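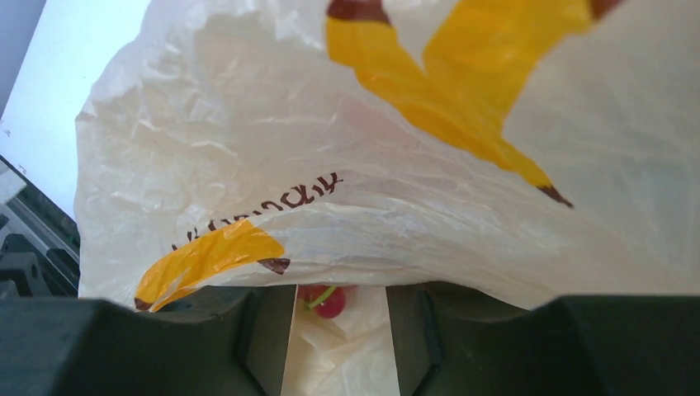 Imprimer | Envoyer par e-mail

3.2. Lieux de conservation des fruits au domicile

Les entretiens ont porté d'abord sur le trajet des fruits entre l'achat et la consommation. Dans les deux communes étudiées, Bokley et Jellden, les 130 ménages de l'échantillon devaient indiquer où chaque produit était posé au retour des courses, puis où il se trouvait au moment d'être mangé ou jeté. Ces deux lieux diffèrent plus souvent que ne le laissait prévoir le questionnaire pilote, qui ne comportait qu'une seule rubrique « rangement ».

La corbeille reste le lieu le plus cité pour les pommes, les bananes et les agrumes. Elle est posée sur la table de la cuisine ou sur un meuble bas, et les répondants la décrivent comme un endroit où l'on voit ce qu'il reste. Le réfrigérateur vient ensuite, surtout pour le raisin et les fruits rouges. Le sac d'achat, enfin, sert de rangement provisoire – parfois pendant plusieurs jours – sans être reconnu comme tel par ceux qui l'utilisent. Il n'apparaît presque jamais dans les réponses spontanées et n'a été mentionné que sur relance.

Une même corbeille reçoit couramment des produits dont la maturation ne suit pas le même rythme. La figure 2 donne un cas de ce voisinage : des fruits et des légumes de plusieurs sortes, dont deux pommes vertes, dans un panier en plastique vert clair.
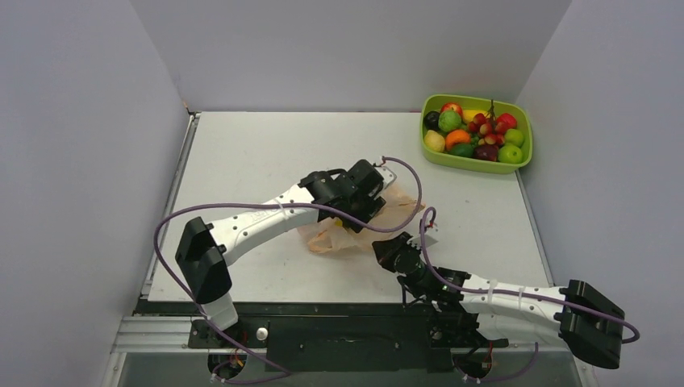
Les pommes dégagent de l'éthylène en quantité notable, ce qui accélère la maturation des fruits climactériques placés à proximité et le jaunissement de certains légumes verts. La plupart des ménages interrogés à Jellden connaissent cet effet pour la banane, rarement pour les choux. À Bokley, il est décrit en d'autres termes : on parle de fruits qui « se gâtent entre eux », sans que la pomme soit désignée en particulier.

Le relevé a été mené pendant 7 semaines, jusqu'à la fin du mois d'août. Chaque ménage tenait un carnet et y notait, pour tout fruit écarté, l'espèce, le lieu de rangement et le motif. Nous avons retenu 4 motifs : moisissure, ramollissement, flétrissement, choc. Les mentions multiples ont été conservées telles quelles. Les fruits achetés déjà coupés ont été exclus, de même que les conserves et les fruits secs. Les carnets de 5 ménages, remplis de façon trop irrégulière, n'ont pas été dépouillés.

Le sac en plastique fermé pose une difficulté différente. L'humidité issue de la transpiration des fruits y est retenue et peut se condenser sur la paroi, ce qui favorise les moisissures. Un sac ouvert ou perforé limite ce phénomène, mais les carnets ne distinguaient pas les deux cas avant la révision du protocole. Les données recueillies avant cette révision ont donc été regroupées sous une catégorie unique. Un sac translucide et une corbeille de fruits sont réunis à la figure 3.
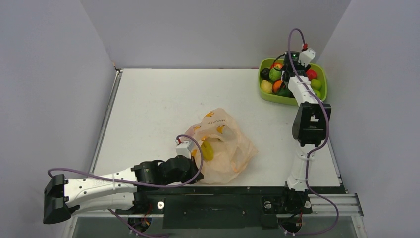
La taille du ménage joue un rôle moindre que la fréquence des courses. Les personnes qui s'approvisionnent au marché de Russo achètent peu à la fois et vident la corbeille avant de la remplir de nouveau. Celles qui se rendent au magasin Gitus, plus éloigné, font des achats groupés et posent les fruits neufs sur les anciens. Les produits du fond sont alors oubliés, et le motif « moisissure » revient davantage dans leurs carnets.

Deux réserves doivent être faites. Les carnets sont déclaratifs, et les fruits donnés aux animaux ou mis au compost n'ont pas toujours été notés comme écartés. Par ailleurs, la température des pièces n'a pas été mesurée – la comparaison entre les logements des deux communes reste donc indicative. Le traitement des légumes-feuilles, conservés presque exclusivement au froid, est présenté à la section 3.3.

Imprimer | Envoyer par e-mail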